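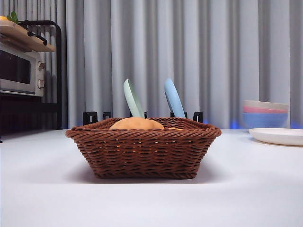 Bread roll in the basket, seen from the fixed camera.

Arm drops food on the basket rim, how do I fix the offset?

Simone Godoy
I'm building a small pick and place arm on a table in our shared workshop in Lordale. It sorts toy food into a wicker basket. The camera is fixed to a post and looks at the table from a low angle. Picking is fine now. Placing isn't. It lets go too early and the toy hits the rolled rim and goes on the floor. I've recorded 704 tries since November and the far right end of the basket is the worst. I calibrated with the sheet that came with the Fontana kit, flat on the table. Do I need to calibrate again at rim height?

Gerardo Dal Bello
Yes. A flat sheet only tells you where the tabletop is. The rim is higher, so from a low camera it looks farther back than it is. Put the sheet on a box the same height as the basket, run the calibration again and save it as a second plane. Use the first one for picking and the second for placing.

Before that, check the release point. Bring the arm over the right end by hand and write down the wrist servo value. Mine read 1,936 over the middle of the basket and 1,185 at the end, and past that the finger sagged.

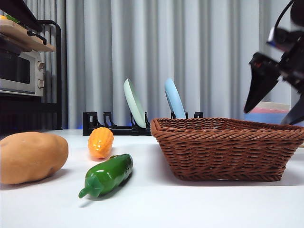 Do the same over the left end and the middle, with the gripper closed and nothing in it. Then repeat with the heaviest toy you have. If the numbers shift when it's loaded, you have a sag problem as well and the camera won't fix it. Tighten the wrist screws first.

Ettore Testa
Just use a bigger basket.

Merike Šimkus
Second what Gerardo said about the two planes. Also tape the basket down. Ours slid a little every time a finger touched it and we spent a whole Thursday blaming the software. 2 strips of double-sided tape under the base was enough.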